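Chapter 4

Keeping Your Place: Attention, Interruption, and the Unfinished Job

I was halfway through salting a pot of soup when the phone rang. It was Hamish Cairns, my old college roommate, wanting to know if I still had his tent. We talked for maybe ten minutes. When I hung up I went back to the stove, picked up the salt, and stood there like a statue. Had I salted it? I tasted it. I couldn't tell (I had a cold). So I salted it, and my family ate a lot of bread that night.

You have your own version of this, I'm sure of it. You walk into a room and forget why. You read the same paragraph of a textbook three times, maybe this one! Chapter 3 was about how we take in information when things are quiet and we're left alone with it. This chapter is about what happens the rest of the time, when somebody is tapping us on the shoulder.

Psychologists use the word interruption in a fairly narrow way. There is a main task, something breaks in, and you mean to come back. That last part matters a lot. If you drop your homework and never return to it, you have quit, and quitting has its own section later in the book. An interruption leaves a thread hanging, and your memory has to hold the other end of it.

Two terms you'll need right away. The time between noticing the interruption and actually turning to it is the interruption lag. The time between finishing with the interruption and getting going again on the first task is the resumption lag. In my soup story the interruption lag was one ring of the phone, because I lunged for it. The resumption lag was long and embarrassing. Those two facts are connected, and Section 4.2 spends a good many pages on how.

My favorite classroom demonstration of all this comes from Senga Shearer, who taught the lab section of this course with me for years. She hands everyone a page with 104 simple sums on it and lets them work in peace. Then, on the second page, she wanders the room asking people what they had for breakfast. The students always groan at her, and they always lose their place. The fun part is where they lose it. People stopped between sums pick up again pretty easily. People stopped in the middle of carrying a digit tend to go back and start the sum over, and some of them start the whole row over just to be safe.

Natural stopping places like the gap between two sums are called task boundaries. Arithmetic has obvious ones. Hands-on work has them too, but they can be harder to spot, and where you'd draw the line depends on how well you know the job. Keep bench work in mind as you read, with its tools picked up and put down.
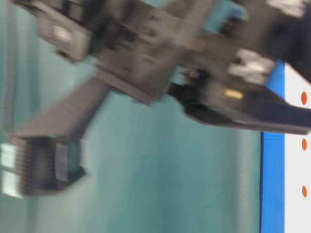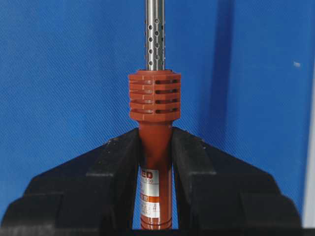
Figure 4.1. Bench work. The second picture shows a tool with a red-orange body, held upright. 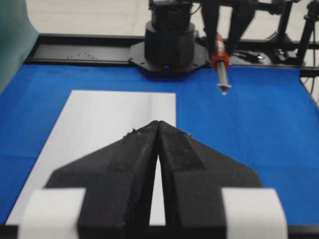
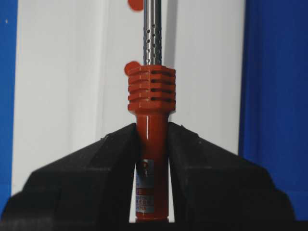

Experts and beginners don't carve up a job the same way, and that will come back again and again in this chapter. Xiuying Yao, a piano teacher I interviewed for Section 4.3, can be stopped at the end of any phrase and pick up from there without a blink. Her newer students have to go back to the top of the page. They know the notes, but they haven't yet built the handholds in the middle.

So what can a person do about it? Quite a bit, and some of it is almost silly in how simple it is. Leave a mark. Say out loud what you were about to do next. Finish the phrase, or the row, before you look up. I now keep the salt on the left side of the stove before it goes in the pot and on the right side after, and I've been teased for it, but the soup is fine.

Before you go on to Section 4.1, try keeping an interruption log for one afternoon. Write down what you were doing, what broke in, and what you did first when you came back. Don't try to be good at it, and don't turn off your phone to make the page look better. Bring the log to class, because we'll use it in the first exercise.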